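Tovow Tabletop Demonstrations - data card

Maintained by Mirta Bustos and Ignacio Ledesma
Status: in use, still growing

What is in this set

Tovow is a collection of tabletop demonstrations recorded by people holding a pair of gripper tools, one per hand. No robot arm is used during recording. The motion of each tool and the opening of its jaws are logged together with head-view video, and the result is converted into end-effector trajectories for training two-arm policies.

The current release holds 900 episodes in 42 task groups. A task group is one written instruction plus all the episodes recorded under it. The groups cover cloth handling, moving small household items, opening and closing containers, and tidying.

All recording was done in our Flastisville office, on the upper floor. We did not build a set for it. The furniture and the light are whatever the office has that day, and background objects move between sessions.

How an episode is recorded

The operator sits at the table with a gripper in each hand. Each tool carries a cube with printed square markers, and tool pose comes from tracking those markers. A small green light on the cube means the tool is powered and logging. If either light is off at the start, the episode is not begun.

The operator reads the instruction, brings both tools above the table with the jaws open, waits for the tone, and does the task at a normal pace. The episode ends when both tools are again above the table and open. Cristóbal Yáñez wrote the operator sheet, which is in docs/operator_sheet.txt and has the full wording of every instruction.
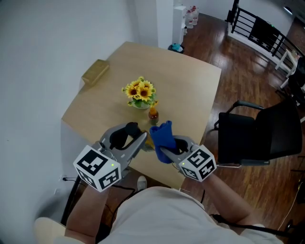 Cloth group, head view. Right gripper closed on the folded cloth, left gripper open.

The cloth groups are the largest part of the set and the ones we would most like people to try. Folding and wiping need one hand to hold while the other moves, and our earlier single-tool recordings could not show that. Either hand may take the cloth first. We asked operators to switch between episodes, but the right hand still leads more often than the left, so check the lead_hand field before you sample.

Items that are not part of the task are left on the table on purpose. They are noted in the scene field as distractors. A distractor that gets knocked over does not end the episode, but it is flagged.

File layout

episodes/ - one folder per episode, named by task group and running number
episodes/.../head.mp4 - head-view video
episodes/.../left.csv and right.csv - tool pose and jaw opening for each hand
episodes/.../meta.json - instruction, operator code, scene, flags
splits/ - train and held-out lists
docs/ - operator sheet, calibration notes, known problems
tools/ - conversion and viewing scripts

Poses are given in the table frame, with the origin at the near left corner as the operator sits. Positions are in meters and rotations are quaternions in x, y, z, w order. Jaw opening runs from 0 (closed) to 1 (fully open). It is scaled per tool, so the same value on the left and the right may differ slightly in real width.

Using the scripts

Run tools/check.py first. It looks for missing files and for gaps in the tracking, and prints a list. Then run tools/convert.py with the path to your copy and an output folder. The default output works with the Zomton trainer. If you use something else, pass --plain and you get arrays with no wrapper.

tools/view.py plays the video with the jaw opening drawn as two curves underneath. Most labeling mistakes we found were found this way.

Flags

marker_lost - one or both cubes could not be tracked for part of the episode
bump - a distractor was touched or knocked over
retry - the operator dropped the object and picked it up again
cable - the tool cable caught on the table edge or on an object
late_start - motion began before the tone

Episodes flagged retry are kept in the training split. Recovering from a drop is useful to learn, and the ones we have are short. Episodes flagged marker_lost are left out of both splits but stay in the download, 102 of them in this release, in case someone wants to work on filling the gaps.

Known problems

Cloth hides the markers. When a cloth is lifted in front of a cube, tracking can jump. Sebastián Espinoza added a filter that removes the worst jumps, but it also smooths very fast wrist turns. The raw poses are kept in columns ending in _raw.

The head view moves. Operators look down at their hands, then up, and the table shifts in the image. The head pose is not included in this release. If your model expects a fixed camera, this set will not suit it without extra work.

Sleeves and hands show in much of the video. A policy running on a robot will see arms of a different kind, and we have not masked anything. Patricio Gaete tested a masking step and the notes are in docs/masking.txt. The results were mixed - better on the cloth groups, worse on small objects.

Daylight changes over a session. Recordings from December are darker in the late afternoon, and two groups were recorded only in that light. They are listed in docs/known_problems.txt.

Held-out split

The held-out list is made by task group, with no instruction appearing in both lists. Some objects do appear in both. If you need a split by object, the scene field has enough in it to make one, and we would be glad to add yours to splits/.

Consent and privacy

Operators are adults who agreed to the recording and to its release. Audio is not recorded. Faces of passersby are blurred before release, and operator codes are not linked to names. To have an episode removed, write to Mirta with the folder name.

Changes since the last release

Added the wiping groups.
Fixed swapped left and right files in the container groups (found by the Jelínek team, thank you).
Renamed spill to bump, which is what people were using it for.
Calibration is now redone every Wednesday and whenever the table is moved. The calibration used for each episode is named in meta.json.

Contributing

New task groups are welcome if they can be done seated, with two tools, on one table. Send the instruction text and a few trial episodes before recording a full group. Ignacio checks the trials for tracking and Cristóbal checks the wording against the operator sheet.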